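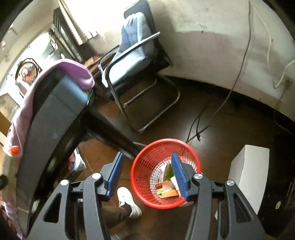
Ticket: Rent showing unpaid on Suite 200, rent has been paid on Suite 200
Opened by: Pultusis, office operations
Product: Culance tenant portal, business accounts
Property: Plolavano building
Priority: Low (set by system), High (set by us), Low (set by system again)
Status: Resolved, mostly

Original report

We rent Suite 200 in the Plolavano building and pay through the Culance portal by autopay on the first of the month. The July rent left our bank at 6:10 in the morning. The portal says it never arrived. It has added a late charge of $249 and put a red banner across our account reading PAST DUE -- CONTACT YOUR LANDLORD. We contacted our landlord. Our landlord told us to contact the portal.

The portal has also mailed a notice to the suite and emailed the same notice to everyone on our account, including a shared inbox our customers write to. We'd like that to stop first, if things can be done in an order.

What we've tried so far:

Logged out and in again. Still past due.
Cleared the browser cache, since your help page says to. Still past due, and now logged out of everything else.
Used the "I already paid" button. This opens a form to make a payment.
Matched the bank debit against our books in Ouali. The amount is right and the receiving account is the same one as in June.

Bank confirmation is attached. Please don't ask us to pay again while you look into it. The last tenant on this floor did that and is still waiting on the refund.

Reply from Culance support, 9:40 a.m.

Thanks for reaching out. Payments can take a few business days to post. If your balance is still open after that, please reply to this ticket. Is there anything else we can help with today?

Reply from Pultusis, 9:52 a.m.

It isn't pending. It has cleared. The second page of the attachment has the word "cleared" on it. Yes, there is something else you can help with today, and it's the same thing.

Reply from Culance support, 2:15 p.m.

Thank you for your patience. I've moved this to the ledger team. Could you send over:

1. The confirmation number from the portal, not the bank.
2. A screenshot of Autopay > Rules with the "Applies to" column showing. It's hidden by default. Click the little gear.
3. Any change to your lease or space in the past year.

Reply from Pultusis, 3:05 p.m.

Confirmation number and screenshot attached. We had no idea there was a gear.

On the third item: yes. We used to be downstairs in Suite 130. We moved up to 200 at the end of June, same landlord, same building, new lease. The landlord's office set up the new suite in the portal and told us everything would carry over. Now that the column is showing, we can see that the autopay rule says "Applies to: 130."

So we appear to have paid a full month's rent on an office we don't have. It has new carpet, we hear.

Reply from Culance ledger team, 4:30 p.m.

Confirmed. Here is where things stand on our side.

The July payment posted on time to the closed ledger for Suite 130. A closed ledger can receive money but can't send alerts, so it has been sitting there as a credit. The open ledger for Suite 200 had no payment by the cutoff, which set off the late charge and the notice. The two ledgers belong to the same tenant but don't check each other.

The amount matched your new rent because the landlord's office updated the amount on the rule. They didn't update the suite. Those are separate screens.

Notices are now paused on your account, including the emails. The letter has already gone out, sorry.

Reply from Pultusis, 4:41 p.m.

Thank you, this is the first message in the thread that sounds like it was written by someone looking at our account. The letter got here. It's printed on very nice paper.

Could someone walk us through the fix so it doesn't repeat in August?

Steps to fix, posted by Culance ledger team

Step 1. Open Autopay > Rules and turn the old rule off. Don't delete it. Deleting a rule on a closed ledger removes the payment history from your view, and you'll want that history for your books.

Step 2. Make a new rule. Under "Applies to," pick Suite 200. If both suites are listed, 130 will be on top and already selected. Change it before typing the amount, as changing it afterward blanks the amount field.

Step 3. Ask the landlord's office to approve a credit transfer from the closed ledger to the open one. We can't start this from our end. The request is under Tenants > Past > Credits, and they may need to tick "show closed" to find you.

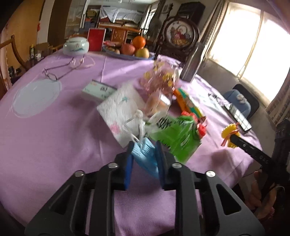 Step 4. Once the transfer posts, reply here and we'll reverse the $249. If we reverse it before the transfer, the nightly check will find the balance open and charge it again. We have seen this go on for a while.

Step 5. In Ouali, or whatever you use for your books, re-sync from the July statement forward. The transfer comes through as two entries, one out and one in. Leave both.

Update from Pultusis, next morning, 8:20 a.m.

Steps 1 and 2 done. Went with the warning in step 2 and still blanked the amount field once.

Step 3 took three phone calls. The landlord's office could not find us under Past because they were looking under Current, where we also are. "Show closed" was the trick. Transfer approved while we were on the line.

Update from Pultusis, 1:10 p.m.

Transfer is in. Suite 200 shows a zero balance and the red banner is gone. There is now a new line on the ledger for $25, labeled "Misc admin." What is that?

Reply from Culance ledger team, 1:55 p.m.

That's the transfer fee. It's charged by default for any movement between ledgers and the landlord's office can waive it. As the setup error wasn't yours, we've asked them to waive it and copied you. The $249 has been reversed.

Update from Pultusis, 4:02 p.m.

Late charge reversed, confirmed. Ouali re-synced and both entries are there, and our bookkeeping has stopped listing us as tenants of two floors.

The $25 is still showing. The landlord's office says it has been waived and that the portal will catch up. Leaving this open until it does.

Also, a feature request, if this is the place: please show the gear column by default.

Reply from Culance support, 4:03 p.m.

Your ticket has been marked Resolved. How did we do?

Update from Pultusis, 4:05 p.m.

Reopening. See above about the $25.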